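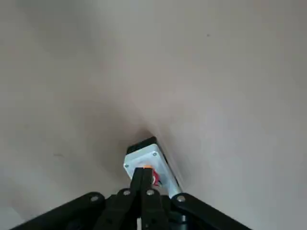

Iestyn Watkins reckons I'm being a sook about all this. His words, more or less, left under my last column - that I'd have whinged about the washing machine too, and that in 4 years the robots will be doing the dishes, the folding and the bins, and I'll be first in the queue to buy one.

Maybe. I'd like one, for the record. I hate the dishes. I hate them at 9 pm most of all, when the pan has been sitting there since six and everyone in the house has found something urgent to do in another room.

But yet is the word. Can the things do it yet. And I keep landing on no, or not so you'd notice.

I spent fourteen years at Hughes, on the bench, putting small assemblies into housings and testing the switches. Boring work. Good people, bad coffee. The target was 121 units a shift and most of us hit it without thinking, and without thinking is the bit I want to talk about. You pick the part up crooked, your fingers sort it out on the way down. You drop a screw, you know from the sound where it went. A bag sags, you pull it tight with your little finger while the rest of your hand is doing something else. Never wrote any of that on a job card. Couldnt have if you'd asked.

A machine has to be given all of it. Every bit. Where the thing is, which way up, how hard to squeeze, what to do when the cloth underneath gives way and a nice flat surface isn't flat any more. Soft stuff is murder. Hard square stuff on a hard square table, fine, I'll give them that one. A kitchen isn't that. My kitchen is a tea towel on top of a chopping board on top of a bill from the plumber.

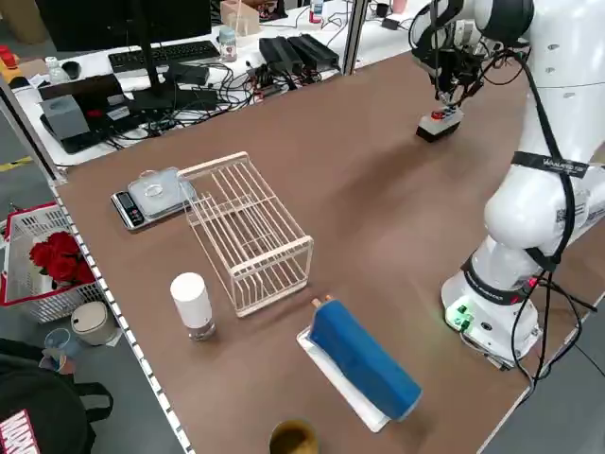

And the mess moves, too. Drives me mad when people skip this. The rack goes back in a different spot every night depending on who did the drying. Cups go wherever. There's a jar in our place that has lived on the scales since May because the lid doesn't fit in the drawer. I can work round it half asleep. Would I trust an arm to? With the good glasses? No.

Pak-hei Chang ran our line at Hughes and now does something similar at Gurnen, and we still argue about it over the phone. Pak-hei's side is that I'm comparing the thing with a person when I should be comparing it with last year's thing. Fair point. Last year's was worse. He also says a slow arm that never gets a sore wrist beats a fast bloke with one, and I've got the sore wrist so I can't say much back.

Still. Slow matters. If it takes 50 minutes to put away what I put away in ten, and I have to stand there the whole time in case it gets hold of the wrong end of somthing, then I haven't been let off the chore. I've got a new one. Minding the robot.

The shop floor will get there first, I'm sure of that. Same box, same spot, same bench, bolted down, all day long. Buttons to press, buttons to check. Somebody paid to reset it when it sulks. And it can be useful well before it's any good, if that makes sense, at 3 am on the dull end of the line when you can't get anyone to cover. 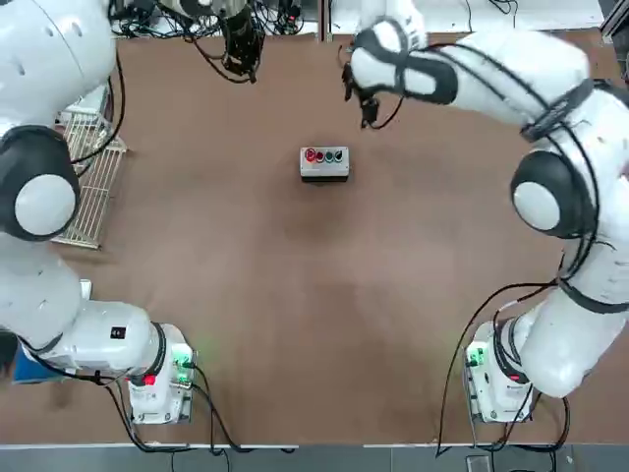
Two arms, one box, four buttons.

Houses, though. Clevesura put a flyer through our door promising a home helper for 2000 dollars down and the rest "on delivery", no date for the delivery that I could find, and I read the back twice. Cukow is the same, lovely video, a shirt folded start to finish. One shirt. Already flat when they started. Show me the sock pile. Show me a fitted sheet, I'll settle for a bad job of it, I do a bad job of it myself.

So Iestyn, no, I'm not against them. Build them, keep at it, I mean that. Just stop telling me it's done when it's half done, and stop telling the young ones on the bench not to bother learning what their hands can learn. They'll need it for a good while yet. Longer than 4 years is my guess, and I'll put a slab on it if you're game.

Right, dishes.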